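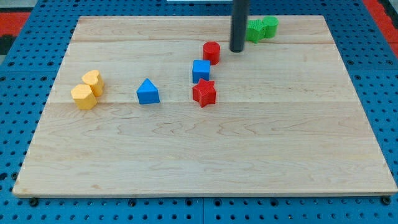 **Figure 3.** The block board from the robot's side camera, with the black rod lowered near the red cylinder.

### 4.2 Collecting demonstrations by remote control

Most of what our robot knows about pushing blocks it learned from three patient people with a hand controller, and we would like to spend a little time on how they went about it, because the details matter a good deal more than we expected when we began. The task itself is easy to say out loud. A person reads a short instruction such as "bring the red star over to the yellow heart," and then steers the rod across the board until the blocks sit where the instruction wants them. The rod cannot grasp or lift anything. Everything is done by pushing, and anyone who has tried to slide a plate across a table with one finger will know how quickly a push drifts off to one side.

We use eight blocks in four colors, two of each color, on a pale maple board (Figure 3). The shapes were chosen so that some would be friendly to push and others would be a bit of a nuisance. A cube gives the rod a flat face to lean on, and our operators were fond of the cubes. The star is another matter. If the rod settles into the notch between two points, the star travels beautifully, but if it lands on a point the whole block spins away, and the operator has to come around and try again. We kept these second tries in the data. A robot that has only ever watched perfect pushes has very little idea what to do after a poor one, and in our early trials with the Tirnetti controller it would simply carry on pushing at the air.

Ya-wen Fung, Kamol Paisan and Cameron Donnelly shared the operating work at our Stustport lab. Each of them practiced for 60 minutes before any of their runs were saved, and all three said afterwards that they would have liked longer. We recorded 400 runs in all. Of these, 183 began with blocks of the same color touching or nearly touching, much as the yellow pair does in the figure, and the remainder began from a looser scatter. Starts with touching blocks turned out to be the more useful of the two for teaching, and also the more tiring to drive. To separate a pair, the operator has to work the rod in from the side and nudge one block clear while leaving its neighbor alone, and this takes a kind of slow, circling movement that is quite unlike the long straight pushes used elsewhere.

Operators watched a live view from the same camera that the robot uses, and they were asked not to look up at the board itself. This felt unnatural to everyone at first. From that angle the far edge of the board looks narrower than the near one, so a push straight away from the camera seems shorter than it is, and a tall block can hide part of whatever stands behind it. The rod itself gets in the way too. When it stands in front of a block, the operator loses part of that block's outline, and so does the robot. We felt it was only fair that the person and the robot should be guessing from the same picture. Ngaio Te Moana compared a small set of early runs made with and without this rule, and the robot trained on the "camera only" runs made noticeably fewer hesitant stops near the back of the board.

We should say something about habits, too. Each operator had a style that we could soon pick out from the recordings. Fung liked to draw the rod well back before each push and take a fresh line. Paisan stayed close to the block and corrected as he went, with many tiny touches. Donnelly tended to go the long way around the outside of the group, even when there was a gap through the middle that the others would happily have used. We thought for a while about asking everyone to drive alike, and we wrote half a page of rules to that end before setting it aside. Mixing the styles did make the training slower to settle. The finished policy, though, coped better when a block ended up somewhere awkward, and we suspect the close, fussy corrections helped most with that.

Between runs the operator left the blocks where they had come to rest and simply read the next instruction. Only when a block had gone too near the rim was it moved back by hand. Mohammed-Awal Sowah went through the recordings later and marked the moment at which each instruction was met, using the Ruddock labeling tool, and where he was unsure he asked the operator who had driven that run. The marked runs were then passed to Imov, our training program, whose settings are given in the next section.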